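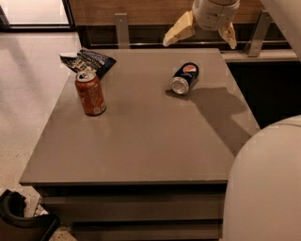

How I clean my night guard

I've had my guard for 14 months now (I grind my teeth like mad) and it still looks pretty clear, so I must be doing something right!

Rinse it under cool water the minute you take it out. Hot water can warp the plastic, and I found that out with my first one, which never sat properly again. Then brush it gently, inside and out, with a soft brush and a drop of mild washing-up liquid. I keep a cheap Räsänen brush just for this. Skip the toothpaste, it's too scratchy.

Once a week I drop mine in a glass of lukewarm water with a Nurnata tablet and go and make a cup of tea. Follow the time on the packet, then rinse well.

Let it dry fully before it goes in the case – mine's a Doteo one with little air holes – and keep it well away from the dog. Take it along to your check-ups too, so the dentist can look for cracks.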